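Calevbridge Household Ornaments Survey
Workshop notebook, July
File 2929, Sulemana household, small bedroom
Entry by Y. Pillay. Read and annotated by P. Corrigan.

Continued from the previous page. The pieces in the hall drawer have been entered and are not repeated here. The present entry concerns the ornaments kept in the gray box in the small bedroom, the table on which they were handled, and the conditions of the room as they bear on storage.

Start of work 1:40 p.m. Relative humidity at the table 61 percent on the Hestau meter, read after the meter had stood long enough to settle. The window was closed at the time of reading. Mrs. Sulemana states that it is normally open in the morning and closed after lunch, and that the closet is left open most of the day in summer. A second reading was to be taken inside the closet, but this was omitted. To be done at the next visit.

Working surface. The table is round, 90 cm across by tape, and was already covered with the household's own cloth, a pink and white check printed with cartoon figures. Our gray felt was offered and declined. The household prefers that the cloth remain in place, and the survey has no grounds to insist where the surface is stable and soft enough for small pieces. The check is nevertheless a poor background for pale beads and for anything pink. Two entries in the hall drawer list had to be corrected for this reason last month, when the same kind of cloth was in use and a pale clasp was overlooked against the print. For this visit the rule was that every piece is lifted clear of the cloth before its color is written down, and that the color is not written from memory.

Order of work. One piece on the table at a time was the intention. In practice several small pieces came out together. The order was adjusted so that hard stone was handled first, then strung beads, then the light trinkets, and finally anything in metal.

Stone, item A. Pendant, jade, pale green, carved in relief. Outline irregular and rounded. Surface polished to a gloss on the high parts of the carving. Weight 19 g on the Puleo pocket scale, without cord. No cord was with the piece and Mrs. Sulemana does not recall when it was last worn on one. The word "jade" is entered as the household's identification and as our own visual opinion only. No test was made, and none should be made on a household visit. If the file requires a firmer term, the piece will have to come to the bench at Calevbridge with a signed loan slip. 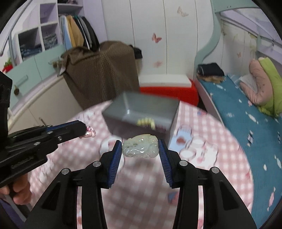

The form asks for a subject under "carving." I have left this blank. Mrs. Sulemana and her daughter gave two different accounts of what the relief represents, and both have been copied to the oral notes in their own words. The form should not be made to choose between them. If a reader of the file needs a short description, "relief carving, subject not agreed" is sufficient.

Condition of item A. No chips found at the rim under the loupe. A little dark residue remains in the deeper cuts, most likely old polish or skin oil. It was not removed. Householders often ask whether toothpaste may be used on a carved stone, and the question was put again today. The answer given was that it should not be, and that a soft dry brush is enough for ordinary dust. The printed care sheet was left with the family.

Strung beads, item B. Small, yellow. Thread appears to be a later replacement and is stiff near the knot. The beads themselves are sound. Restringing was discussed and the family will consider it. There is no urgency, provided the piece is laid flat and not hung from the knot. Material entered as "not determined." I had first written "glass" and have struck it out, as the weight in the hand did not seem right for glass and the loupe showed nothing decisive either way.

Trinket, item C. Pink and white, very light, no fastening recorded. It is valued by the younger daughter and was included at her request. The survey has no lower limit of value or age and the item is entered in full, on its own line, in the same manner as the pendant. Colleagues are reminded that the heading "miscellaneous" was withdrawn from the form last year and should not be written in by hand.

Remaining pieces. Entered on the loose sheet, now pasted to the facing page. The handwriting on the sheet is mine for the first half and P.C.'s for the second.

The box. Gray, rectangular, straight-sided. It has served the household as the ornament box for as long as the daughter can remember. Before that it held sewing things, according to Mrs. Sulemana. It is unlined. This is the principal storage concern in the room. Hard stone, strung beads and light painted pieces have been kept together against bare walls, and any movement of the box brings them into contact with one another and with the corners. The following was recommended and accepted in principle:

Line the floor of the box with undyed cotton, cut to size and not glued.
Give the pendant its own small pouch, closed with a tie. No zipper.
Lay the yellow beads flat in a shallow tray, also lined.
Keep the light trinkets at one end behind a card divider.
Do not use foam from packaging. A piece of it had been set aside for the purpose and was taken out of consideration.

The box was to be given a wipe with a dry cloth before anything was put back. The family was asked whether they would prefer a new box from our supply. They would not, and the matter is closed. The box is known to everyone in the house and is more likely to be returned to its place than a new one would be.

Place of the box in the room. Three positions were talked over with the family. The first is on the open shelving beside the hanging clothes, where there are already folded items. It is convenient but high for Mrs. Sulemana, who would be lifting a box with loose stone in it above shoulder level. The second is the light blue and white cabinet under the shelves. The household waters its potted plant on top of that cabinet, and while the plant remains there I would not want ornaments in the drawer. The third is inside the tall white wardrobe with the butterflies on it, on whichever shelf is nearest waist height. This was my preference. Mrs. Sulemana reserved her decision.
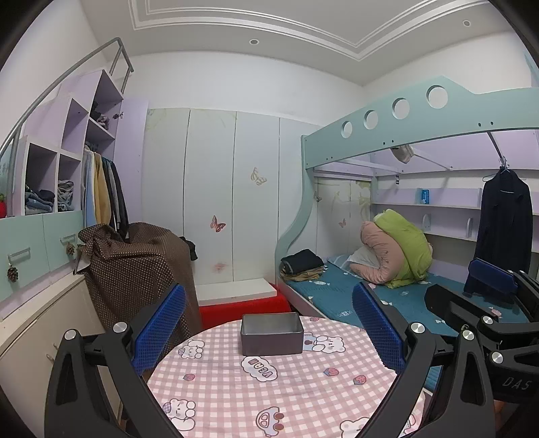

On the question of access, the family wishes the younger daughter to be able to reach her own pieces without asking. This is reasonable. It may be simplest to keep item C and similar pieces in a separate small container and leave the gray box for the stone and the strung work. If that is done, the file must carry both locations. A change of location made by the household between visits is to be recorded as a change and not as a correction to the earlier entry.

Floor of the room. Large items near the wardrobe, including a red container, limit how far a wardrobe door can swing. The family says this one moves to the kitchen when the weather cools. It makes no difference to the survey except that the inside of the wardrobe could not be measured at this visit. Shelf height and depth are therefore still outstanding.

Labels. Paper tags on cotton thread were prepared for all entries. None was tied to the jade. The tag for item A goes inside the pouch, written in pencil, with the file number and letter only. No family name is to appear on any tag. One tag in the batch had been written in ballpoint and was replaced.

Equipment notes. The Puleo scale was checked against the small brass weight at the start and again at the end, with no difference between the readings. The Hestau meter needs a new battery before the next visit, its display being faint at an angle. The loupe strap has been repaired with tape and should be replaced properly. The survey's spare tape measure is missing from the case. Whoever has it should return it to the hook by the bench.

Note by P. Corrigan: I agree with the treatment of item A and with leaving the subject blank. On item B, please do not let "not determined" stand as the final word if the beads are to be restrung. The restringer will need to know whether the holes have sharp edges, and this can be seen with the loupe without naming the material. Kindly add a line at the next visit. On the cloth, I would still like a plain sheet of white card in the case. It can be laid on top of any household cloth for a few moments and taken up again, and I do not think a family would object to that in the way they may object to felt.

Reply, Y.P.: Card noted and added to the case list, two sheets, A4. Hole edges on item B to be checked and entered.

Note by P. Corrigan: Is the oral note on the sewing things in the same recording as the account of the carving? I cannot find it in the index.

Reply, Y.P.: It is in the same recording, near the end, after the discussion of the wardrobe. The index has been amended.

Outstanding for file 2929:
Humidity reading inside the closet.
Inside measurements of the wardrobe shelves.
Hole edges, item B.
Decision on the place of the box.
Cotton lining to be cut at Calevbridge once the inside of the box has been measured again. The figure on the loose sheet is illegible where the paste has come through.

Work ended 3:25 p.m. Pouches and tray to be taken on the next visit. The loan slip for item A has been left with the family unsigned, to be returned if wanted.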